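Elura Adds Letterpress Wedding Stationery Line

10 Jan 2019

Elura, the stationery printer, has announced a new line of letterpress wedding invitations under the name Tiduvix. The line includes invitations, reply cards and matching envelopes, and may be ordered through authorized retailers beginning this month.

86 shares

The Tiduvix line was designed by Ilona Kovács and is printed on heavy cotton paper in ivory, white and pale gray. Couples may choose from 2 typefaces, and wording may be set in English, Spanish or Hungarian.

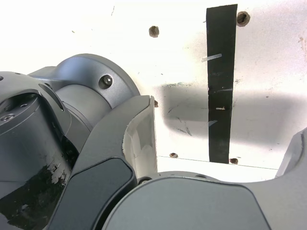
A dark gray robot arm against a white background.

"Many couples have asked for a plain card with good lettering," said Soledad Becerra, director of retail sales. "We are pleased to offer one."

Orders placed before the end of January will receive printed return addresses at no charge. Proofs are sent by mail and must be approved in writing. Retailers who wish to carry the line should request a sample book from Lajos Barta in the trade office. Invitations for October weddings should be ordered by the end of June.

2 comments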